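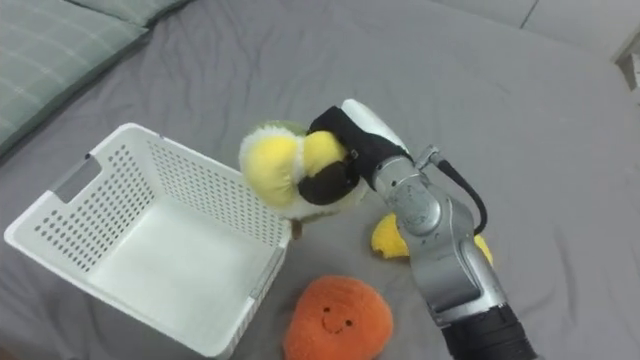
4. Setting up the bedroom
5 min read

The bedroom is my favourite room to do with the Wiltano, because it's where you notice the difference first! You'll need the base unit, two Otell sensors and the small bag of fixings. If you haven't joined the base unit to your network yet, go back to section 3.

1. Switch the base unit on and wait for the light to turn green. A slow blink is fine, it's only looking for updates.

2. Pull the tab out of the first Otell sensor and hold its button down until it beeps. Let go straight away – a long press wipes it and you'll have to start again.

3. In the menu, choose Rooms, then Add, then Bedroom. Type in whatever name you like (mine is called Noh, after a cat).

4. Fix the first sensor to the wall at pillow height, well away from the radiator and out of direct sun.

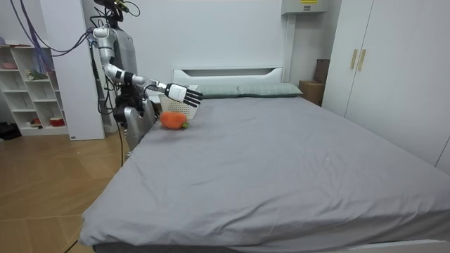 5. Put the second sensor near the door. Leave the bedroom door shut while the two of them find each other.

CAUTION: Don't put either sensor under bedding, inside a cupboard or behind a curtain. It will read too warm and turn the heating off just when you want it.

6. Set your night temperature. Start a couple of degrees lower than you think you want and live with it for a few nights before you change anything. The dial on the base unit and the menu do the same job, so use whichever you find easier, and if you turn the dial during the night the new setting only lasts until morning, when your normal plan takes over again. 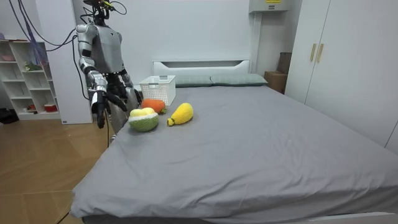

That morning changeover is worth playing with, by the way. You can have the room warm up slowly before your alarm, and it's lovely on a cold September day when you'd much prefer to stay put! Go to Plans, then Wake, and pick a start time.

Note: Sensors bought from Skornow before the new model came out beep twice in step 2. They work in just the same way.

7. Press Save. The base unit shows both sensor readings side by side. If one stays blank, take its battery out, put it back and repeat step 2 for that sensor only.

Written by Jaqueline Hinojosa. Updated Sat 3 September.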